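From: Remigiusz Piątek
To: shop-fitting list
Subject: Re: [shop-fitting] perforated rail sagging, and the yellow wall

Visser wrote:
> We put up one length of the black perforated rail in the back bay at
> Uvell, 29 inches between supports, and it already has a belly in it.
> Load is some brackets, a strut and whatever people hang on it when
> they think I've gone home. Do I need heavier rail, or more supports?
> Also, does anyone have a method for fixing to a painted wall without
> taking half of the paint with you? Ours is yellow. I didn't choose it.

More supports. You could buy heavier rail, and the people at Plullier will be delighted to sell it to you, but then you'll have heavier rail with a belly in it. I went through this two winters ago and still have the heavy stuff under my bench, where it's doing excellent work as something to trip over.

What did it for us was a thin vertical strut dropped from whatever solid thing is overhead, bolted down to the rail at the point where it wanted to sag. It looks too flimsy to matter. Ours is a strip of flat metal I would've been embarrassed to show to an engineer, and the rail stopped moving. Use a locking nut on the bottom bolt. I used a plain one the first time and found it in January, in a coffee mug.

Check which way the rail is turned, too. Holes facing out is convenient and everybody does it. If yours is the flat kind, put it on edge and it's a lot stiffer. If it's the channel kind, the open side wants to go against something.
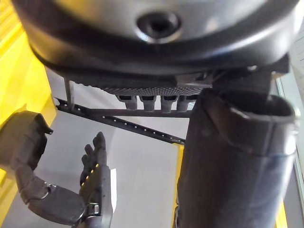
Spacing the bolts evenly is mostly vanity, by the way, but I do it, and you will too once you've looked at an uneven row for a month. The holes are already in a nice line. All you have to do is count, a skill that deserts everyone in our shop after lunch.

On running the rail at an angle: don't be talked out of it if that's the only path between two things that won't move. We had a long discussion on this list about whether a diagonal run was "proper," something like 700 messages if you include the ones about fonts. It's fine. Put a short level piece where you need things to sit level, join it near the end, and let the long one go wherever it has to.

As for the yellow wall, score around the bracket with a sharp knife before you take it off, warm it gently with a hair dryer if it's stuck, and pull straight out. When you refit, put a thin washer of something soft behind it. The Huluvis catalog has pads for this in a bag of 900, and no smaller bag. I bought it. If you send me your address I'll mail you as many as you can stand, and then a few more.

Matching the yellow afterward is another matter. I've tried three stores and have three yellows. The closest one dries to something I'd call mustard and my wife calls a mistake. Move the bracket back over the patch.

Let me know which kind of rail you have, flat or channel, and what's overhead to bolt to. If the answer is ceiling tile, call me first.

Remigiusz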